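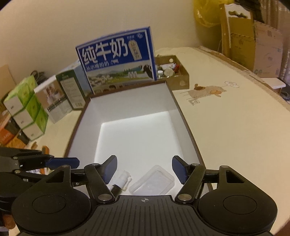
The Giltudura hand-held gripper is sold as a pair, in parts, for people who want to build a gripper at home or on a shared bench and move it by hand before they spend real money on an arm. We stock it at Wultotthorpe. We are not going to tell you it will teach a robot to tidy your kitchen. It is a pair of well-shaped black claws with blue-padded fingertips, and whether it does anything useful depends mostly on what you do with it afterwards. Try it over an open box on a table, with a plastic lid or some cylindrical bit of plastic lying at the near end, and you will learn more about your finger spacing than the maker's own leaflet can tell you. The leaflet is not good.

Price: £281 for the pair, unassembled
Price with link arms already fitted: £301
Colour: black, blue pads
Stock: in stock at Wultotthorpe, collection or post

What it is
Each unit has a central body with two housings beside it, angled link arms and two facing fingertips. You hold it and bring the fingers together on whatever you want to pick up. There is no motor in the box. If you were hoping for one, look at the Panasiuk drive kit, and read our notes on that page before you order because we have doubts about it as well.

What the maker claims, and what we think
Giltudura says the linkage is good for "over 4,000 cycles". We have not run it that far and we don't know who has. Our shop pair has had a month of regular use and the left hand unit has picked up a little side play at the lower joints. A drop of thread lock on the pivot pins seems to hold it, though it is early to say so with much confidence.

The maker also says assembly takes an evening. It took us two, and we had a proper vice. The link arms are handed and the marks that tell you which is which are tiny. If you get to the end and the fingertips meet at a slant, you have swapped a pair, and you will be taking most of it apart again.

"Suitable for all household objects" is on the packet. Flat lids are awkward. Anything smooth and round wants to roll away unless you come at it square on. Cartons are fine if they are narrower than the gap and full enough not to buckle. Soft bags we would leave alone.

In the box
Central bodies, housings and link arms for both units
Silver pivot pins and a bag of small fasteners (count them, our first delivery was short)
Fingertips with blue pads fitted
Printed leaflet

Not in the box
Thread lock
Hex keys
Any mount for fixing the unit to an arm
Any software. The packet mentions software. There is a web address, and when we tried it in February it led to a holding page.

Before you start
Clear more table than you think you need. The pair takes up a fair bit of room once both hands are working, and the linkages stick out further to the sides than the drawings suggest. If you share a workshop, put the small parts in a tray with a lid. Dry fit everything first and work each finger through its full travel. Tight spots at this stage do not wear in, whatever the leaflet says – they get worse when the fasteners are done up.

The pads are glued on. We asked for screws and were told this would be looked at.

Compared with the Nandby
People ask us about this most weeks. The Nandby costs less, comes as a single unit and closes with a simple trigger. For one-handed picking it is the more sensible buy and we have told several customers so. The Giltudura has wider fingers and a smoother close, and buying two Nandbys wipes out most of the saving. If you only want to find out whether you enjoy this sort of thing, get the Nandby.

Spares
Pads, per set: in stock
Pivot pins: in stock
Link arms: to order, and slow
Housings: the maker does not sell these separately. Crack one and you are buying a whole unit, so go easy with the fasteners on that side.

Returns
Unbuilt kits can come back within the usual period if the bags are sealed. Built ones can't, unless something is broken or missing. Ready-fitted pairs are checked on the bench before they leave us, and a slip goes in with the parcel saying what was checked.

Page last changed March 5, 2020. Prices are for the current batch and the maker has already hinted at another rise.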